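Wallora Home Help > Clothes and Fabric > Dyeing

Re-dyeing faded brown and black clothes at home - can I do both in one weekend?

dustyhem
Member, Vuller

Hi all! I have finally caught the dye bug. I did one pillowcase last month with a little packet that cost me $2 and I was so pleased with it that I walked around the house showing it to people. Now I want to go bigger.

I have a small pile of clothes that I still love but that look tired. A couple of brown things that have gone kind of pinkish at the shoulders, and some black pants that are more of a sad charcoal by now. Everything fits and nothing has holes, so I would much sooner fix the color than go shopping.

What I can't figure out:

Can I do brown and black on the same weekend without ruining one with the other? Do I need to take out the old color first? One of the brown pieces says 60% cotton, 40% polyester on the label and I have read that this is a problem. And how much dye do I need? The Plestia packets say "up to 245 grams of dry fabric" for full color and I don't know if I can stretch that.

I have a top loading washer, a big old canning pot I don't use for food anymore, and two plastic buckets. No dryer, just a line in the yard. Thanks in advance, I'm really looking forward to this!

bluevatbarb
Regular, 693 posts

Oh you are going to have so much fun. Faded clothes are my favorite thing to dye, because you are going back to a color the fabric has already been, and that is the easiest job there is.

Yes, you can do both in a weekend, and the order is brown first, black second. Black leaves bits of itself everywhere (pot, spoon, sink, elbows) and a little leftover brown in a black bath won't bother anybody. The other way around you get mud. If you want to split it up, brown on Saturday and black on Sunday is a nice easy pace and you have the line free in between.

You don't need to strip the old color. Stripping is for when you want to go lighter or change to something completely different. Going brown over brown, just wash everything well first. And I mean well - hot water if the label allows it, regular detergent, no fabric softener. Softener leaves a coating, and so do deodorant and sunscreen, and every one of those spots will come out as a pale patch. I wash twice if it's something I wear a lot.

About the packet: weigh your clothes dry on a kitchen scale. People skip this and then wonder why their black came out gray. A T-shirt is light, but pants are heavier than you would think, and a pair of jeans can eat up a couple of packets by itself. For brown over faded brown you can stretch one packet a bit past what it says and still be happy. For black do not stretch it at all. I go the other way and use double.

Before you get anything wet, go over each piece by a window in daylight. Turn it over, look at the underarms, the collar, the hems, inside the pockets. Any stain you can see now you will see afterward, only darker. Check the seams too, especially if you are not sure about the fiber, since the care label only tells you about the main fabric.

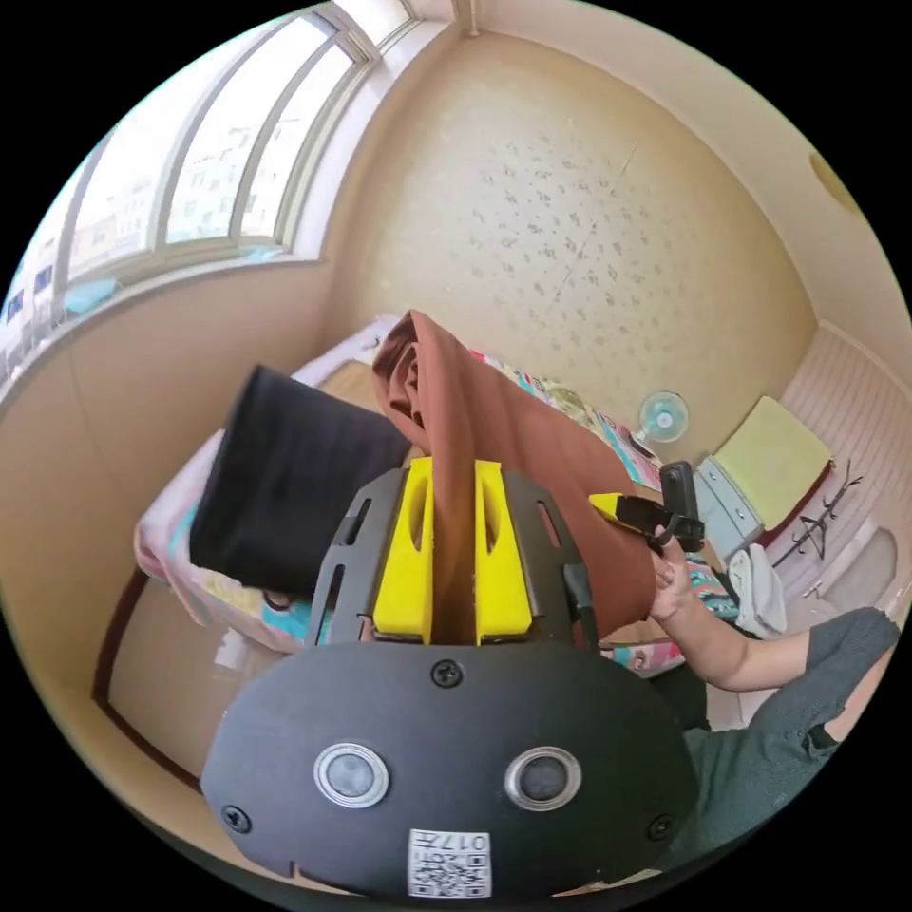
The thread is the other surprise. Most store-bought clothes are sewn with polyester thread, and ordinary cotton dye won't touch it, so the stitching stays whatever color it is today. On brown I think it looks great, like it was done on purpose. On black pants it can be a bit loud if the thread has faded to tan. You can go over it with a fabric marker if it bugs you. I did that on one pair and it took me a whole evening and most of a movie, and I would do it again!

Wet the clothes all the way through before they go in the bath. Dry fabric grabs dye in splotches. Soak them in one of your buckets with warm water while you get the pot ready, then squeeze them out and put them in unfolded, one at a time. Then stir. Then keep stirring. The first ten minutes are when uneven color happens, so put some music on and stay with it.

When you rinse, start cool and run it until the water is nearly clear, then wash in the machine by itself with a little detergent. Dry in the shade. Your line is perfect for that if it isn't in full sun, and hang everything inside out.

Post pictures when you're done, please! I love a before and after.

potlid_and_spoon
Member

Agree with pretty much everything above. Adding on the 60/40 blend, which I have done a bunch of times.

All-purpose dye is going to color the cotton part and leave the polyester part alone. On a blend that gives you a softer, heathery look, a couple of shades lighter than the packet. If you're fine with that, go ahead and treat it like your cotton stuff. It's a nice look and on brown it can be really lovely.

If you want it solid, you need a dye made for synthetics and you need heat. Hot tap water won't do it. I keep my pot at 200 degrees on the stove for half an hour or a bit longer, with a candy thermometer clipped on the side (one that never goes back to candy!). Keep the window open and the fan on. It has a smell. Use tongs and long gloves, not the short kind, because hot dye down the inside of a glove is a bad time.

And that's stovetop only. Please don't try it in the washer. Your canning pot sounds great if it's enamel or stainless. If it's plain aluminum, get a different one, since aluminum can react with some dyes and do odd things to the color.

Also check for elastic. Waistbands with spandex don't love that much heat, and I've had one go wavy on me.

For the machine afterward, run an empty hot load with a cup of bleach, then wipe under the rim and around the lid. Then do one load of old towels before you put in anything white. I got overconfident once and now own gray socks.

oei_sewing_corner
New member

just use 2 packets and salt. i do black every fall and never weigh anything, comes out fine

dustyhem

You are all wonderful, thank you! The pot is enamel, so that's good news. I'll start with the brown cotton pieces and try the blend with regular dye, because heathery sounds pretty to me, and if I don't like it I can always go again with the hot stuff. I checked the black pants and they are all cotton with no elastic. The thread is already a bit tan though, so I guess I'm buying a marker.

One more thing - does it matter if I use table salt or do I need the coarse kind?

bluevatbarb

Table salt is fine! Dissolve it in hot water before it goes in, and put it in after the clothes have been moving for a few minutes. Salt is for the cotton. If you do end up giving the blend the hot treatment, go by what that packet says.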